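WHY DOES WOOD HAVE LINES IN IT?

Kids' Corner, by Detlef Petersen

Quick one this week. Lots of you asked about wood. Specifically the lines. Timo Sauerland from Furnwood Primary wanted to know if somebody draws them on. Nope! The tree does it.

So. A tree grows outwards, a bit every year, just under the bark. Spring comes, lots of water, the tree grows fast. That wood is pale and soft. Later in summer it slows right down. That wood is darker and harder. Pale bit plus dark bit = one year. That's a growth ring.

Count the rings on a stump and you get the tree's age. 19 rings, 19 years old. Easy. (Trees in hot rainy places can be tricky. No real winter, so sometimes no clear rings.) 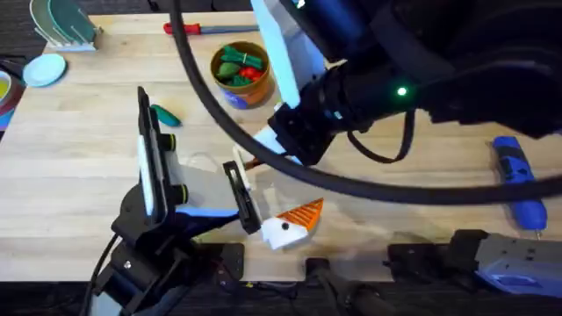 But a table isn't round like a stump, so where do the rings go? Good question. Think of a tree trunk as a stack of paper cups, one inside the other. Cut across the stack and you see circles. Cut down the side, the long way, and you see stripes. Same rings, differnt view. We call the stripes grain.

Sometimes you get wavy shapes or pointy arches instead of straight stripes. Depends where the saw went. Near the middle of the log, straighter lines. Closer to the outside, more arches.

And knots? Those dark round spots are where a branch used to be. The trunk grew around it, year after year, and swallowed the bottom of it up.
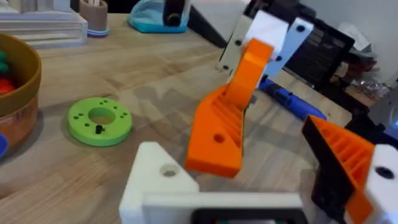
What else can the lines tell you? Heaps.

Fat rings: good year, plenty of rain.
Skinny rings: dry year, or too many neighbours hogging the light.
Black scar: might have been a fire.

Scientists read these like a diary. Some bristlecone pines in America are more than 4,000 years old, so that's a very long diary. And they don't chop the tree down to look! They use a hollow drill, thin as a pencil, and pull out a little stick of wood. The tree seals up the hole.

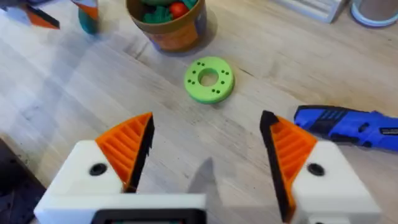 Pale wood tabletop, with two orange ribbed grips in front.

Now the useful part. Grain makes wood strong one way and weak the other. Wood is made of tiny tubes, like a bundle of straws, running up the trunk. They carried water to the leaves. Hard to snap straws across. Easy to pull them apart. Thats why firewood splits so nicely from the top.

TRY IT

You need 3 wooden craft sticks and a magnifying glass. Find the lines first. Then snap one stick across the middle and look at the broken end. Splintery, right? Those are the fibres. Rub a crayon over paper on a rough old board too, the lines pop right up.

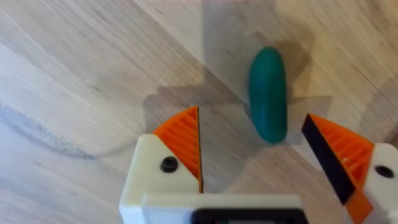 Colour is another clue. Pine is yellowy, walnut is dark brown, maple is creamy and the grain can be hard to spot. Turn the board in the light and have another look.

Send your rubbings in by Friday, February 23, 2024. Name and age on the back please. Next time: why leaves fall off.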